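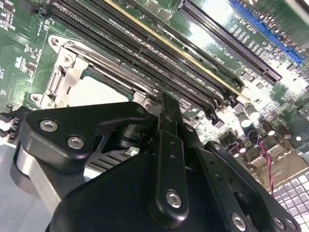 Old Computers: The Questions I Get Most

I run the drop-off table for used desktops in Millport, and my inbox is mostly the same few questions. So I finally wrote them down!

What will you take?
Desktop towers, memory, loose processors, graphics cards. No printers, please (I have a small house and a patient family).

Do I need to wipe my drive first?
Yes, or pull it out and keep it. Plokport has a free wipe tool I like – it took me nearly 2 hours on a big drive, so start it before dinner.

Can I bring just the processor?
Sure. Put it in something stiff with a lid, and keep your fingers on the edges. A sandwich bag by itself is asking for trouble.

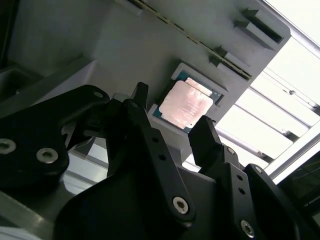 Is there a fee?
Nope. If you want me to pick up, I ask for gas money, and only inside Millport.

Will my old tower be worth anything?
Maybe. I sold a Drarkon last May for $100 and was thrilled. The Moges I'd paid $540 for went for a lot less, and I sulked all weekend.

How do I get the side off?
Unplug it, lay it flat, then look for screws along the back edge. Some cases have a latch instead.
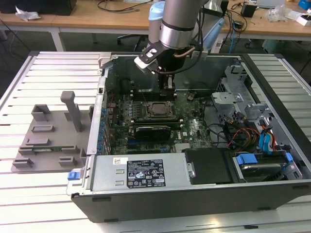 A desktop tower on its side with the panel off.

When can I come by?
Thursday after 5, and just knock. If the porch light's off, try me next week.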